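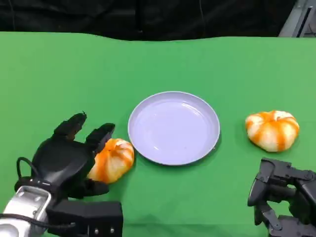

Unit 12: Postharvest Handling of Winter Squash and Pumpkins

Reading: Priltton course pack, section 2. Bring the Totik storage data sheets to lab.

Terms

Winter squash and pumpkins belong mainly to three species: Cucurbita pepo, C. maxima and C. moschata. "Pumpkin" is a market term and does not match any one species. Most small decorative types and the acorn group are C. pepo. Hubbard, buttercup and kabocha are C. maxima. Butternut is C. moschata. Species matters in storage, as keeping quality follows it more closely than it follows size or color.

Maturity at harvest

Fruit is harvested mature. Field indicators are a rind that resists the thumbnail, loss of surface gloss, full color for the cultivar, and a stem that has begun to dry and turn corky. Ground spot color is useful in acorn types and of little value in others. Immature fruit has a thin cuticle and low dry matter. It loses water fast and does not improve in storage.

The stem is cut with shears. A torn stem leaves an open wound at the point where most storage rots enter. In C. maxima the stem is thick and soft, and a stub left long will puncture neighboring fruit in the bin. Trim it short or remove it cleanly, depending on the market.

Curing

Curing holds fruit at warm temperature and moderate to high humidity for a short period after harvest. Cuts and scrapes heal over, the rind hardens, and some starch is converted to sugar. Butternut and Hubbard types tolerate curing well. Acorn squash should not be cured: warm holding turns the rind orange and makes the flesh stringy.

If field weather is warm and dry, curing can be done in windrows. Fruit must be under cover before the first frost. Chilling injury begins well above freezing and accumulates, so a run of cold nights in the field shortens storage life even where no frost forms.

Storage conditions

Temperature: cool, but above the chilling range. Below that range, expect pitting, sunken patches and a rise in Alternaria rot once fruit is moved to a warm room.

Humidity: moderate. High humidity favors rot. Low humidity increases weight loss and leaves the flesh dry and fibrous.

Air movement: enough to keep surfaces dry. Leave gaps between bins and the wall.

Ethylene: keep apples and pears out of the room. Green-rinded cultivars turn yellow or orange on exposure, and stems may drop.

Weight loss calculation

Weight loss (percent) = (initial weight - current weight) / initial weight x 100

Worked case. A bin is loaded with 1,000 lb of cured butternut. At the check in November it weighs 200 lb less, with no fruit removed. Loss is 200 / 1,000 x 100, or 20 percent. A loss of this size is well past the point where shriveling affects sale. Check the humidity record first, then the fan schedule. Respiration accounts for a small part of the total; the rest is water.

Where decayed fruit has been culled, record its weight separately. Adding culls to water loss gives a figure that cannot be used to diagnose either problem.

Common storage rots

Black rot (Stagonosporopsis species): the fruit phase of gummy stem blight. Water-soaked areas that darken, often with small black fruiting bodies.
Fusarium rot: firm, dry lesions, frequently at the ground spot.
Bacterial soft rot: rapid collapse with odor, following bruises or freezing.

Bring in only sound fruit. Storage does not arrest an established infection, and one leaking fruit will wet those beneath it.

Lab preparation

Read the Grarik humidity sensor instructions before the session. Each group weighs its own bin, enters culls in the second column, and plots loss against days in storage. Use the initial weights taken after curing. Reports are due 20 January 2026 in the Siriwardena Building drop box.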